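# Handout 3: Why Your Bus Comes in Pairs

Transit Operations, notes for the unit on headways. Bring a pencil and your grudges.

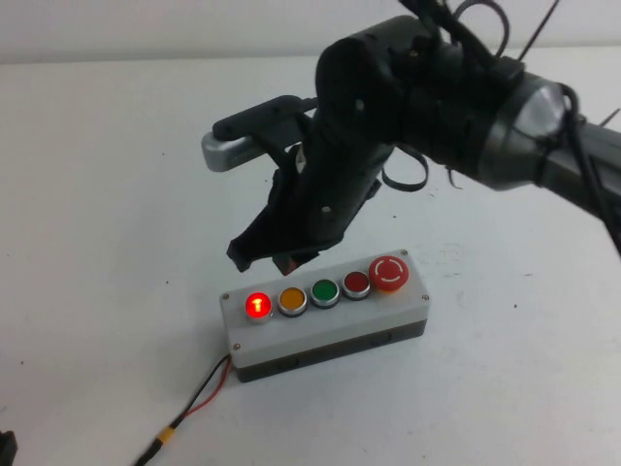

Surely the second driver could just slow down, went one comment on the last handout, and then the whole unit would be over by lunch. Fair point. Hold on to it until section 3.

## 1. Terms

**Headway**: the time between one bus and the next at the same stop.

**Dwell**: time spent at the stop with the doors open while somebody hunts for a fare card.

**Bunching**: what riders call "typical."

## 2. How it starts

Our running case is the Vilera line in Ritgate, 872 boardings on a July weekday, scheduled every ten minutes. Suppose one bus loses two minutes behind a delivery truck on MacDonald Street. At the next stop, two extra minutes' worth of people have collected. They all board. The bus leaves later still, so the stop after that is worse.

Meanwhile the bus behind finds short lines, or no line at all, and sails along. It catches up. Now the first is packed to the windshield and the second is carrying air and a forgotten umbrella.

Note that the drivers have done nothing wrong. The schedule did this with ordinary arithmetic.

## 3. Things agencies try

- **Holding.** Keep the early bus at a control point. It works on paper. The riders on board have not read the paper. (This is the commenter's idea, more or less. It evens the gaps and costs every person on the held bus.)
- **All-door boarding.** Cuts dwell. Ritgate's older Milico buses have rear doors that open when they feel like it, so results vary.
- **Padding the timetable.** Extra minutes at the terminal absorb delay. Too many and you have bought another bus to park.
- **Stop skipping.** Fast, effective, and the reason the complaints inbox has its own folder.

## 4. For next time

Vilera's stops serve 2750 residents. Sketch what happens to the gaps if one stop in the middle is removed, then again if the first one is. Show the dwell you assumed at each stop. "It depends" gets half credit if you say on what.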